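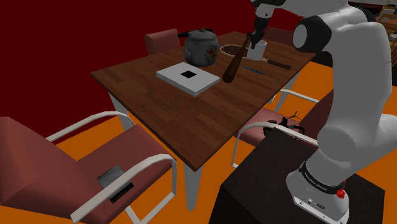
Before you record your first episode, decide what one episode is. In this tutorial one episode is one instruction, one arm, one object moved, and then stop. I use the Clilari simulator with a dining room layout, and I write the instructions in a plain text file, one per line. The table should hold more than the object you need. In my layout the gripper is over a white cup, but there is also a pressure cooker, a basket, a pen, a knife and a baseball bat on the same table, so the model must learn which thing the words are speaking of. If you train with only a cup on a clean table, the model will go to the cup whatever you write.

What you need

Clilari installed and running, a controller to move the arm by hand (a cheap gamepad is enough), and the Itova recorder script in the same folder as your layout. You also need free disk space. My set of 2,000 episodes took nearly 80 gigabytes with two cameras.

Step 1. Set the cameras

Use two. The first stands in the room and sees the arm and the whole table. The second is attached to the wrist and moves with the gripper. Save both at the same rate, and check that they have the same number of images at the end of an episode. When they differ by even one, the Itova script will fill the gap with a copy of the last image and will not warn you. I lost a week of work in August because of this.

Step 2. Write the instructions

Keep them short and change the words. "Pick up the white cup", "take the cup", "lift the mug by the rim". I wrote 45 instructions for this layout and I use each one many times. Do not put the position in the sentence if you plan to move the objects between episodes. I had "the cup on the right" in my first file and after the shuffle half of the sentences were false.

Step 3. Shuffle the layout

In the layout file, set shuffle to on and give each object a small area where it may appear. Begin with small areas. If the areas overlap too much, objects will start inside each other and the physics will throw them across the room in the first moment. Open ten or so shuffled layouts and look at them with your own eyes before you go further.

Step 4. Record by hand

Press start, wait one second, then move. This second of stillness is useful later for cutting. Come to the object from above and go down slowly. For a cup I put one finger inside and one finger outside, and close on the wall. It is more reliable than closing around the whole body, which may be wider than the gripper can open.
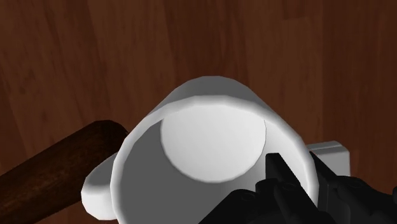

When the fingers are at the right depth, stop the arm fully before you close. Many beginners close while the arm is still going down. It works for the person, because the person corrects it, but the model copies the movement without the correction and pushes the object away. Then lift straight up, hold for one second, and press stop.

Step 5. Mark the bad ones at once

After each episode the recorder asks for keep or drop. Answer right away, while you remember. Drop the episode if you touched another object, if you changed your mind about the grasp in the middle, or if the instruction did not match what you did. A second attempt after a missed grasp is different. I keep those, with the tag "retry", and I mix in a small part of them at training time. Without them my model froze every time it missed.

Step 6. Export

Run the export with the format set to Skultine if you will use their training code, or leave it on default. Check these before you start training:

the instruction text is inside every episode
the gripper value goes from open to closed and is not reversed
wrist and room images are not swapped

The second point is a common one. Version 2 of the exporter changed the sign of the gripper value, and older files need the option "flip gripper".

If you want to use the Sosa layouts, the same steps apply, but their table is higher and you must raise the base of the arm first.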